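Grulten Institute of Continuing Studies
Hospitality and Household Management
Handout for Session 9: Care of Table Linens and Small Serviceware
Instructor: Birutė Raudsepp

Purpose of the session

This session covers the storage, laundering and daily handling of cloths and small metal serviceware in dining rooms of up to 60 seats. Students should have read Chapter 4 of the course reader before class. The section on starch will not be tested.

Terms

Flatwork: any cloth that can be pressed flat without shaping, including napkins, tea towels and table covers.
Par: the number of each item a dining room must own in order to serve one full day, with one set in use, one in the laundry and one on the shelf. Some houses add a fourth set for resting.
Service cloth: a cloth carried or kept at the station by the server. It is never given to a guest.

Sorting

Cloths are sorted by fiber first and by color second. Cotton and linen may share a load if the care labels agree. Strong greens, reds and navy blues are washed apart from whites for at least the first three washes, and longer if the rinse water still shows color. Care labels must be left in place. A cloth whose label has been removed is treated as delicate until its fiber is known.

Grease stains are treated before washing. Tea and coffee stains are rinsed from the back of the cloth with cool water. Chlorine bleach is not to be used on colored flatwork or on linen of any color.

Station cloths and lidded pots

Each tea station is issued one service cloth per lidded pot. The cloth is used for the handle and for drips at the base. Wire handles in particular may become hot during service and should be held through a folded cloth.
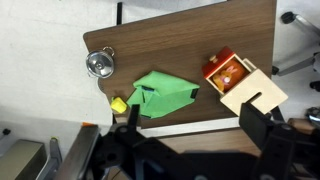 Zhenhua Zheng commented on an earlier version of these notes that one cloth per pot is too few for a breakfast shift, and that the houses he had worked in kept a second one folded in the drawer below. The department accepts this point. Where breakfast is served, the par for service cloths should be doubled and the laundry count adjusted to match.

Polished metal lids are washed by hand and dried at once with a lint-free cloth. Abrasive pads leave fine scratches that cannot be removed in house. Knobs should be checked each month and tightened where needed.

Storage

Flatwork is stored fully dry, folded in thirds, with the fold facing out. New stock goes to the bottom of the pile. Closed plastic bins are not suitable for linen.

Assignment

Prepare a par sheet for the Welow dining room, using the floor plan given out in May. The plan shows 40 seats and one tea station. State whether breakfast is included. Written work is due 11/9/19 at the start of the Saturday workshop.

Reading for Session 10: course reader, pages 234 onward, on table covers and undercloths.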